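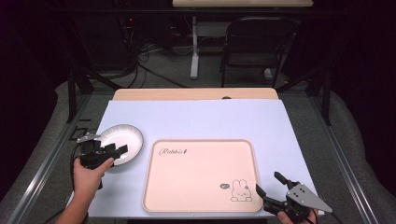 Nornorside Apartments, Lendska – three nights, two adults

Stayed October 2023

We booked Nornorside because the hotels in the center of Lendska were either full or charging more than I wanted to pay. The whole trip came to $1,777 for the two of us, with flights, the apartment and the airport bus included. I booked directly on their website. The confirmation email took a day to arrive, and I had already started looking at other places by then, so check your spam folder before you worry.

Getting there

You fly into Tarkham and take the bus. The number 16 leaves from outside the arrivals hall and stops at the bottom of the hill below Nornorside. The driver only took cards. From the stop it is a steep walk up, fine with a backpack, not much fun with a large suitcase on cobbles. There is a road around the back that is longer but flat. The directions in the welcome email don't mention it, and we only found it on the last day when we were leaving.

Check-in was by key box. The code worked the first time. There is an office on the ground floor, open mornings only, and the woman there was helpful when we asked about late checkout. She gave us an extra hour without charging for it.

The apartment

We were in number 39, on the top floor at the back. No elevator. The bedroom is a good size and the bed was firm, which I like and my wife doesn't. Blackout blinds, two decent pillows each, and extra blankets in the closet. The heating was already on when we got in and the dial on the wall did what it was supposed to.

The bathroom is small. The shower has good pressure but the door doesn't close all the way, so the floor gets wet every time. Put a towel down. There was a hair dryer in the drawer, and enough toilet paper for the stay.

The kitchen has a two-ring stove, a microwave, a fridge with a small freezer section and a coffee maker. We made breakfast there each day and one dinner. The knives were blunt. There was oil, salt and tea left in the cupboard, but no dish soap, so we bought some at the market down the hill and left it for the next people.

Wi-Fi was fine for email and for watching a movie at night. It dropped a couple of times in the bedroom and I used my phone data instead. 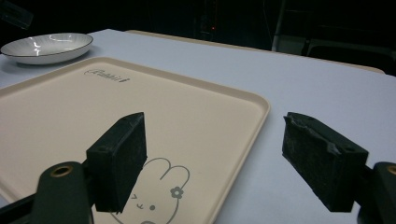

Adalberto Queiroz stayed in one of the front apartments and wrote to me after I asked about the place on a travel forum. He said the front rooms have the better view, over the harbor, but that the delivery trucks start early and he would not have slept without earplugs. He also said the heating in his unit had to be reset from the office, and that the office did it the same morning. He would go back, but only to a room at the back.

That matches what we found. Ours looked out on a yard and a row of garages, and it was quiet all night. I would take the quiet over the view, but if you are only there to look at the water you may feel differently. The website lets you ask for front or back in the notes box when you book.

Food nearby

The closest place to eat is Lui, at the foot of the hill next to the bus stop. We went twice. The fish soup was very good and came with plenty of bread. The pasta was just OK. Service was slow on the second evening because they had a large table in, and the waiter told us so before we sat down. You don't need to reserve early in the evening, but later on people were waiting at the door.

The market is small but has what you need for breakfast – eggs, bread, fruit, yogurt, coffee. It closes in the middle of the afternoon. After that it is a longer walk toward the old town for groceries.

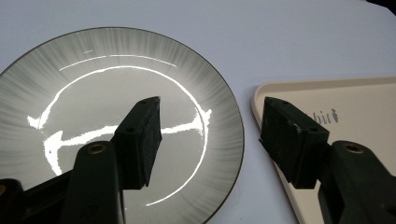
Would I stay again?

Yes, for a short trip. It was clean, warm and well priced for Lendska in the fall. I would not choose it with a stroller or with anyone who has trouble with stairs. For a full week I would want a bigger bathroom and a sharper knife.

I emailed them about the shower door after we got home and they replied that it is on the repair list. If you have stayed in 39 since then, please leave a comment and say if it closes now.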